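The Road to Braltirmont

The bus company was called Vestia, and it had stopped running to Braltirmont the winter before Javiera Saavedra needed it to. The woman at the ticket window in Bustosora told her this without looking up. There was a feeder van at four that went as far as the quarry turnoff. After that it was a walk, or a ride if somebody came along.

"How long a walk?" Javiera asked.

"Depends on your shoes."

She bought a ticket for the van. She had one bag and a cardboard tube with the survey maps in it, and she sat on the bench outside with both of them on her lap. The bench faced a hardware store and a bakery that had closed for the day. A man was hosing down the sidewalk in front of the bakery. He did the part in front of the hardware store too, then coiled the hose and went in.

Her aunt had left her the house in Braltirmont. Left was the lawyer's word. The aunt had gone into a home on the coast nine years ago and had died there in March, and the house had stood shut the whole time. There was also a strip of land behind it that ran up to the ridge, and a neighbor who said that the strip was his. The neighbor's name was Kaewkla. He had written three letters, each shorter than the one before. The last one said only, Come and look at the wall.

So she was coming to look at the wall.

The van was late. The driver took the tube from her and put it in back with a car battery and two sacks of seed potatoes, and she got in front because he told her to. He drove with the window down. It was April and the fields were wet, and water stood in the low places with the sky in it. He asked whose people she was. When she told him, he nodded for a while.

"She had the yellow door," he said.

"I think so. I was there once, when I was six."

"It was yellow. She painted it the year the creek came up. Everybody said wait until it dries out, and she painted it anyway."

At the turnoff he stopped and looked at the road going up, and then at her shoes, and then he put the van back in gear and took her the whole way. He wouldn't take money for it. He gave her a few of the seed potatoes in a bread bag.

The door was still yellow where the porch roof covered it. Lower down it was gray. The key the lawyer had given her fit the lock and didn't turn, and she stood working it back and forth until a voice behind her said to lift.

"Lift the whole door," Kaewkla said. "By the knob. Then turn."

She lifted and it opened. When she looked around he was already going back down the path. He was an old man in a canvas coat, and he walked with one hand out to the side, as if there were a rail there.

"Are you Mr. Kaewkla?"

"In the morning," he said. "You can't see anything now."

She slept in her clothes on the couch. The house smelled of mice and old paper. Around midnight it rained, and she lay there listening for a leak and finally heard one, in the kitchen, a slow one. She got up and put a pot under it.

In the morning he was sitting on the wall.

It ran along the east side of the strip from the back of the house to the ridge. It was dry stone, waist high at the bottom and not much more than a line of rocks at the top. Javiera spread the survey map out on it and put a stone on each corner. According to the map the property line was 892 feet long and perfectly straight. The wall was not straight. It went up straight for a while, then bulged out to the west around a big walnut tree, and then came back.

"Whose tree is it?" she asked.

"That's what the letters were about."

"You didn't mention a tree."

"I mentioned it in the first one."

She had the letters in her bag. She got out the first one and read it through, and there it was on the second page, after a good deal about drainage.

Kaewkla said his father and her grandfather had built the wall together over two summers. When they got to the walnut her grandfather wanted to go around it one way and his father wanted to go around it the other way. They quit for a week. Then her grandfather came out one morning and found that his father had laid the first course on the west side, which put the tree on the Kaewkla side. Her grandfather picked up a stone and set it on top and kept going.

"So he gave it to him," Javiera said.

"He never said so. He came over every fall and took half the nuts. Your aunt did too. I'd leave a sack on the porch if she didn't come."

"And the map?"

"The map was drawn by a man in Bustosora who never walked up here."

She looked at the map. The line went through the middle of the tree, or would have if the tree had been on it.

"What do you want me to do?" she asked.

"The county wants a paper. I'm selling to my nephew, and they won't let me sell with a wall in one place and a line in another. Either the line moves or the wall does." He rubbed his knee. "I'm not moving the wall."

She told him she would have to think about it. He said that was fine and stayed where he was. After a while she understood that he meant her to think about it then, so she walked up to the ridge by herself.

From up there you could see the whole of Braltirmont, which was a church, the school, the grange hall and more than a dozen roofs. You could see the quarry road with one truck on it. She tried to remember being six here. What she had was a kitchen chair with a cushion tied to it, and somebody's hands cracking something in a towel with a hammer. She had always thought it was ice.

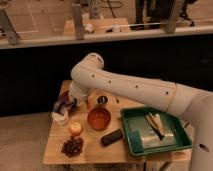
Marta said it would have been walnuts, in the towel. Marta said everyone up there cracked them that way, so the shells wouldn't fly, and that Javiera must have eaten a pound of them that fall and been sick in the car going home. But this was later, on the telephone, when Javiera had called her mother's number and gotten Marta. On the ridge she didn't have anyone to ask. She stood there until her shoes were soaked through, and then she went down.

Kaewkla had moved a little way along the wall, into the sun. He had a stone in his lap and was turning it over.

"This one's come off," he said. "It goes somewhere along here."

They looked for the place. It took longer than she would have thought. There were several gaps that seemed right and weren't, and each time he shook his head and took the stone back out. When he got to the place he knew it before he set the stone in. It went in with a knock and stayed.

"Where do I sign?" Javiera said.

He had the paper inside his coat, in a plastic sleeve. It was dated April 2024, with the day left blank. She read all of it, including the back, because he seemed to expect her to. The new line followed the center of the wall from bottom to top. It mentioned the walnut by name, Juglans nigra, and gave its width at chest height. Nothing in it said anything about the nuts.

"You could put that in," she said. "About the half."

"Put it in a county paper?"

"Your nephew might not know."

Kaewkla thought about it. He said his nephew was all right but that he came from the city and had a lawyer for a wife. He took a pencil out of his pocket, then put it back and asked if she had a pen.

She did. She wrote it in the margin, next to the part about the tree — one half of the nuts, each fall, to the house with the yellow door — and they both put their initials by it. Then she signed at the bottom, on top of the wall, with the map under the paper to keep it dry.

He asked if she was going to keep the house. She said she didn't know. There was a leak in the kitchen.

"That's the flashing," he said. "It's always been the flashing. I've got a ladder."

He went to get it. Javiera rolled up the map and slid it back in the tube, and then she went in to empty the pot.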